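Visit report: manipulation lab at Sitville, 27/08/2022

The Sitville site opens its lab once a year. I went for one item on the program, the Yimer study, which asks whether a robot can learn to handle small electrical parts from recorded runs using wrist cameras only, with no overhead view. The talk was given by Hilde Smits. I had read the June draft and wanted to see the bench.

The method is simple to state. An operator drives the arms by hand controls, the wrist cameras record, and a network is trained to predict the next short stretch of motion from the pictures and the joint positions. The data set holds 1,584 runs. Five were dropped for clock errors, which leaves 1,579 for training. Each training setting was then tested with 200 trials, spread over 8 starting layouts.

Most of the talk dealt with surfaces. Perforated parts are hard on a camera that sits this close to the work. The spacing of the holes changes quickly with viewing angle, and a network can lock onto the wrong row and misjudge distance along the part. The group's answer is to shift and scale the pictures at random during training, so that no single hole pattern predicts depth. 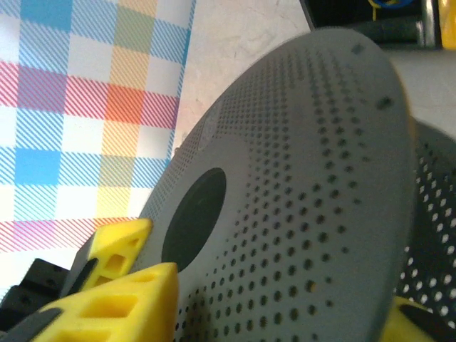

Femke Verbruggen objected that random scaling also destroys a useful cue, as the growth in hole size toward the camera is one of the few depth signals available at close range. She would keep the scale fixed and vary only the lighting.

Smits agreed that the cue exists. In their tests it helped on parts seen in training and hurt on new ones. She showed the two curves, which cross early. I would have liked to see the same plot broken down by layout, but it was not in the slides.

The second topic was wire. A wire bends, slips and passes in front of other parts, and the draft treats it as the main source of failed trials. Two changes were reported. The first is a shorter prediction window whenever the arm is moving fast, so that the controller looks again sooner. The second is to leave blurred pictures in the training set. An earlier version filtered them out, and the trained controller then tended to stall when its own view became blurred.

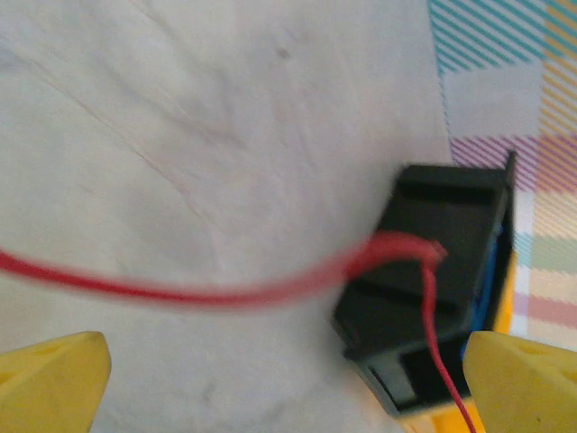 Keeping the blurred pictures cost nothing in training time and removed a filtering step that had its own settings to tune. The group did not separate the effect of the two changes, so the gain cannot be assigned to either one. Smits said the missing test is planned.

Labeling is done in Tultudeo, a tool written in the lab. It marks the start and end of each contact and lets a second person check the marks. Runs are stored and replayed through Rostik, which keeps the camera streams and joint readings on one clock. Neither is public yet. I asked about the export format and was told it will be documented with the final paper.

The last part covered blocked views. With cameras at the wrist, a finger can hide the very thing being handled, and strong light on one side makes it worse.

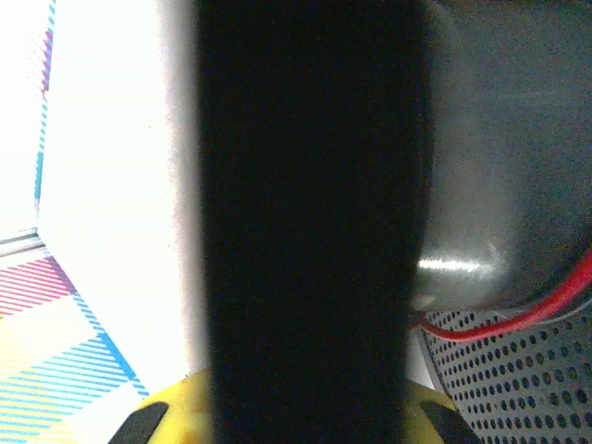
The controller is given a short history of pictures, so that a part hidden now may still be known from a moment earlier. Longer histories were tried and did worse. The explanation offered was that the network starts copying the operator's past motion and pays less attention to the current view. This matches what others have seen with learning from recorded runs, and I have no reason to doubt it, although the draft gives only one table on the point.

Open items from my notes: exposure is set by hand per camera and is not recorded with the run. The test trials were scored by the same people who drove the arms. The choice of starting layouts is not explained. I have sent all three to Smits in writing, along with a request for the plot by layout.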